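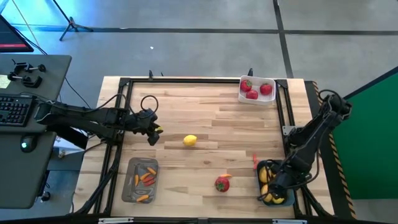
Teaching Two Arms to Share a Table: An Interview with Amparo Palacios

Research news, Nurnach Institute

The Ulach project at the Nurnach Institute studies how a pair of robot arms can divide a sorting task between them when no plan is given in advance. In April the group completed its first full round of trials, using lemons, carrots, strawberries and a tomato as the objects to be sorted. Amparo Palacios leads the project and spoke to Kristine Dizon of the institute's communications office.

Dr Palacios began by setting out the problem. Most systems with two arms, she said, are given a fixed line down the middle of the table. "Each arm owns a half. It is safe and it is easy to program, but a great deal of time is lost when the work is all on one side. We wished to know whether the line could be removed without the arms getting in each other's way."

The method her group has adopted is called late claiming. An arm does not reserve an object at the start of a trial. It may move towards it, but the claim is made only when the gripper comes within a set distance, and until then the other arm remains free to take the object instead. The rule is learned from demonstrations in which a human operator guides both arms. The team recorded 1,267 of these for the present study.

Asked why the group had chosen food shapes over plain blocks, Dr Palacios replied that blocks had given a false sense of progress. "A block tells the gripper very little about how it should be held. A carrot lying at an angle is quite another matter, and a lemon will roll if it is touched badly. In our early work with Dvořáček we had very good results on blocks, and they did not carry over."

Size was a further concern. An arm that has learned to close on a strawberry must open far wider for a tomato, and the point at which it should make its claim shifts as well.

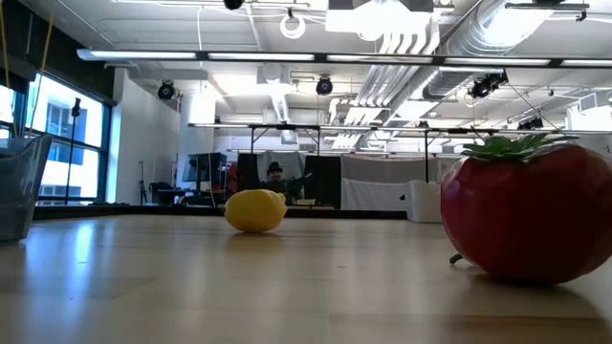
"We had first set one claiming distance for everything," Dr Palacios said. "Large objects were then claimed too late, and both arms would arrive together. The distance now depends on the width of the object as the system sees it."

With that change in place, 91 per cent of trials ended with every object in its correct container and no contact between the arms. Dr Palacios was careful about the figure. It applies to one table, one pair of arms and containers that stay where they are put. Trials in which a container had been moved part of the way through were scored separately and will be reported in a later paper.

The failures have been sorted into 6 types. The most common is a hesitation in which both arms draw back from the same object and neither returns to it. "It resembles two people in a doorway," she said. "A short random delay helps, though I should prefer a better answer than that."

The next stage will be carried out with Urnero, where a second table is being prepared to the same measurements. The demonstrations and the scoring sheets will be shared between the 2 sites. Dr Palacios expects the comparison to occupy the group for the remainder of the project.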